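Home Guides Workshop Bench Automation Contact

How to bring a robot arm onto a small packing bench (and keep the people who work there happy)

By Marcelle Tanguy
December 17, 2020
Last updated: March

I look after the finishing room at Stollano, where we sell turned wooden kitchen and craft pieces. Until this year every one was picked up, looked over and boxed by hand. Now an arm does a good share of the picking, and I love it! Plenty of small shops have written to ask how we set ours up, so I've put the steps down in the order I'd do them if I were starting again.

Step 1. Ask the packers what they want to give away

Do this before you get a single quote. I sat down with Tülin Kurtuluş and Heriberto Chávez, who between them have handled nearly everything we've shipped, and asked which parts of the day they'd happily hand over. I was sure it would be the boxing. It was the reaching – lean across, pick up, turn, set down, 230 times in a shift. They both wanted to keep the final look-over, so that stayed with them and the arm got the reach.

Write the answers down and pin them up by the bench. Ours are still there, with coffee on them.

Step 2. Pick one shape to start with

Choose something you make a lot of, with a part that's easy to grab. We went with pieces that have a straight shaft and a round knob, and told the arm to close on the shaft. A knob is a lovely thing in your palm but two flat fingers can slide off it, especially if the finish is glossy.

Give it a plain, pale surface to work on. Dark wood shows up beautifully against white, both for the camera and for whoever is standing beside it. 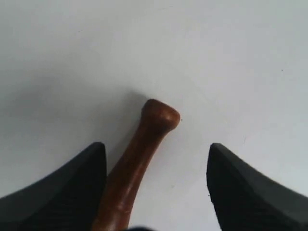
Set your approach speed low for the first week. I mean really low, so slow that people wander over and offer to do it themselves. You want everyone to see how the fingers come in and get a feel for when to hit pause. Rigoberto Arboleda, who did our wiring, put a second pause button at the packer's end of the bench, and it's the best thing we've added.

Step 3. Teach the centring

The fingers should meet the piece evenly. If one touches first it can push the wood along before the other arrives, and you end up with a crooked grip. Try this:

1. Lay a piece down at a slight angle, the way a person in a hurry would.
2. Bring the open fingers down on either side and stop.
3. Compare the gap on the left with the gap on the right, and nudge the arm across until they match.
4. Close gently, lift a little, set it back down.
5. Save the position, then close the fingers on nothing and check that the tips line up. 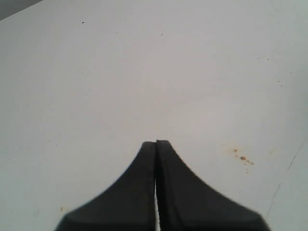
Step 4. Change the jobs on paper, too

This is the part I got wrong. For the first while, Tülin was minding the arm, fixing its mistakes and still being measured on boxes packed, which was plainly unfair. We rewrote both job descriptions. Minding the arm is now a named task with its own hours, and the packers swap over every 2 hours so neither of them gets stuck with it.

Pay went up a step with the new duties. If you can't do that, at least put the training on paper so people can take it with them when they move on.

Step 5. Keep a log anyone can write in

Ours is a school exercise book on a string. Drops, odd noises, good ideas, grumbles, they all go in. We're at 393 entries and I read every one! Heriberto's note about wiping the finger pads before the morning run came out of that book, and so did the idea of moving the stools.

Step 6. Add the next shape

Wait until the packers tell you they're bored with the first one. We run 7 shapes now, and Ingeborg Hubmann in dispatch is lobbying hard for the honey dippers. I've told her after the holidays – the thin handles will need a softer grip, and I'd like an unhurried week to play with it.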